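6 min read

We use cookies to remember your settings. Accept all | Manage choices

Stop waiting for the robot that does everything

I have been building a towel-folding arm for a little over 800 hours now, and I'd like to say something in favor of small, dull projects. People who see the bench at our shared workshop want to know when it's going to do the dishes. It isn't going to do the dishes! It's going to pick up a piece of cloth, fold it and put it in a bin, and if it does that well I'll be happy for a month.

The arm is called Levent. Svenja Kramer named it and won't tell us after whom. She and her brother Volker did most of the frame, I did the wiring and the bad first version of the software, and Mattes Rathjen rewrote the bad first version while I was on vacation (thank you, Mattes, I mean that, mostly). We're in the back half of the Fumden workshop, next to the lathe, so everything we own smells faintly of cutting oil, including the towels.

My argument is this. Home builders keep copying what the big companies show off, the walking and the waving and the pouring of drinks, and then they give up in October with a half-finished torso on a shelf. I did it myself. I spent 3000 dollars on a two-armed thing that could, on a good night, knock over a cup. What I learned from it fits on a sticky note. What I've learned from one flat cloth on a white table would fill a drawer.
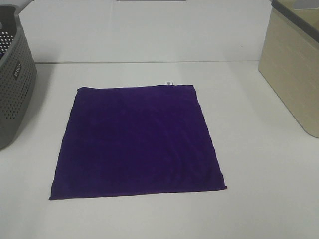 Why start with cloth when a wooden block is so much easier to grab?

Because a block stays the shape it was. You can teach an arm to pick up a block in an afternoon and come away thinking you're nearly done, and then you hand it a sock. Cloth makes you deal with the hard part in the first week, while you still have the energy for it.

Hammad Rajput, who shares our bench and builds very good drones, disagrees with me about all of this. He thinks you should get the easy win first or you'll lose heart, and I'll admit he has finished more projects than I have. But I've watched people get the easy win and then stop there. An arm that moves blocks is a lovely toy, and a month later the laundry is still on the couch.

The other thing I'd push back on is the idea that you need fancy parts. We bought a Starnovix controller secondhand, and the rest came out of drawers or from Harms, the surplus place by the rail yard, where the owner sells motors by weight if you catch him before lunch. The expensive part has been patience. Our log is at 1054 attempts as of last night, and a good many of those end with the word "corner" and a swear word. Corners are everything. If the fingers come down a hair too high they close on air, and too low they press into the table and the whole arm complains.

So we've gotten slow and fussy. We do the approach by itself, over and over, before anybody talks about folding. Shaimaa Benkirane got us doing that. She used to sew for a living, and she watched us for one evening and asked why we kept rushing the part where you look at the fabric. We had no answer, so we changed it.

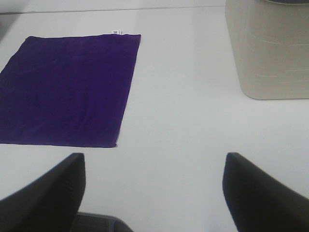 Open fingers, with the purple cloth lying ahead of the left one.

I know how this sounds to someone who wants a machine to take over the house. One cloth, one fold, a bin. But I'd rather have five people in a workshop who each get one boring chore working and write down how they did it than one more video of a robot dancing. Write it down, too, with the failures left in! I've lifted more from other people's lists of what went wrong than from any parts list.

If you've got a half-built torso on a shelf, take one arm off it. Ours has two bolt holes in the shoulder from its former life, and Volker keeps threatening to fill them. I've told him to leave them alone until the second fold works.

Get new posts by email. Unsubscribe whenever you like.

© Fumden Workshop | Contact | Back to top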